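Term Report: Counting the Dead in the Trilturness Ballads
Waldemar Sadowski
3/14/20

The introduction to our class edition says the Trilturness ballads are "soaked in blood." I wanted to check that. The edition prints 28 ballads, and I read all of them twice in January, once for the story and once with a pencil, marking every killing.

My first problem was deciding what counts. In "The Miller of Nerkdale" a ghost tells us he was drowned, but the drowning happens before the song starts. Śliwiński, the editor, treats it as a murder. I don't see why. The miller was drunk, the river was high, and the only witness is the miller.

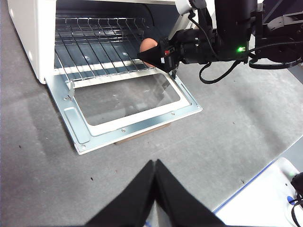 Battles are worse. "Trurnum Field" claims 700 men fell before breakfast, and then two stanzas later the same army marches home and has a feast. I left this number out of my count – it works as a noise, like a drum, and I doubt the singers expected anyone to believe it.

Without the battle I got 30 deaths, almost all of them told in a single line. The longest death speech belongs to a horse. Meanwhile there are pages of weather, weddings and quarrels over land, which the introduction skips.

I may be wrong about how this sounded out loud. A short line can hit hard if the tune stops on it, and we only have the words. But Śliwiński doesn't have the tunes either, and his introduction never mentions the problem.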